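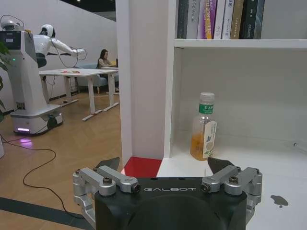

Photograph: Grunthorpe Workplace Review

The shared shelf is among the least regulated spaces in any office. Desks are assigned and meeting rooms are booked, yet the open shelving between them is left to custom. Books gather on one level while a half-finished bottle of something yellow-orange stands alone on the next.

At Kariuki, a design practice of 216 staff, the matter was taken up in October. Each team was given 20 minutes on a Saturday morning to go through the shelves nearest its desks. Items with a clear purpose stayed, and everything else was placed on a central table to be claimed.

The practice set few rules on personal belongings. A soft toy with pink paw pads may keep its place on top of a cabinet, provided that the compartment beneath remains available for common use. Plastic baskets are recommended for small items.
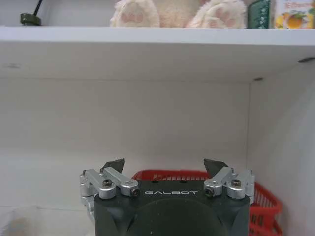

Thijs Willems takes a stricter view, and holds that any object without a named owner should leave the shelf within 30 days, however fond of it the team has become.

Most of the firms consulted for this article preferred a gentler arrangement. Sarar, which occupies two floors of the Lolelska building, asks only that the shared tables be cleared at the end of the day.
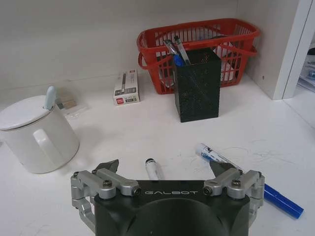 Markers are the usual difficulty. They are put down uncapped or left beside a mug, and a mesh holder within easy reach does more for a white tabletop than a written notice — although Sarar has kept its notice as well. Faint ink lines are wiped away each evening with a damp cloth, and pens that no longer write are thrown out at the same time.

Contact the editors | © Grunthorpe Workplace Review | Back to top
Search articles Go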